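**Re: [workshop-bots] clearing the table, wrist speed**

On 3 Jun 2021, Sarmīte Raudsepp wrote:

> Did you ever slow the left wrist down? Mine (the Neagu build) flings things when the joint limit is left at 2000. Also, why rice? You could use dry beans like a civilized person.

Sarmīte,

I did slow it down. It's at 1233 now, which took most of an evening to arrive at and looks like a number I made up. At 518 the left arm was so careful that I made a sandwich and ate it between the tray and the rack.

Rice stays. Beans are too polite. They sit where you put them, and my kitchen has never once worked that way. Rice gets onto the wood, and then I find out whether the cleanup routine was any good or just lucky.
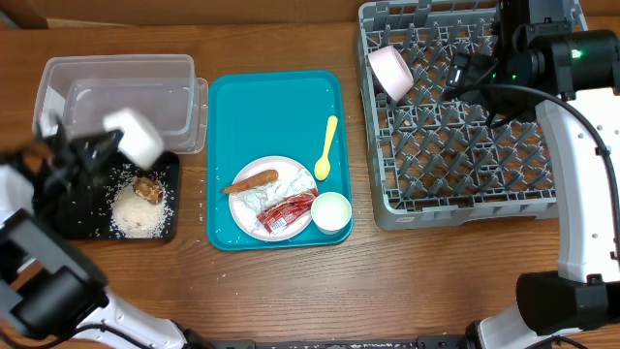 The cup is still the part I'd complain about. The left gripper takes it at an angle I wouldn't use myself, and if the wrist turns before the lift is finished, the fingers slip toward the rim. I've added a pause of 10 ticks after the grip closes. It's ugly, and it's in the Premix branch if you want to be ugly too.

The right arm handles the dish rack, with the prongs entered by hand as a table of positions. Move the rack a finger's width and the table is poetry.

Wrappers I haven't solved. Crumpled ones change shape when squeezed, so the grip check reports a miss and the arm tries again, with feeling. How did you handle that on yours? Did you just lower the threshold?

W.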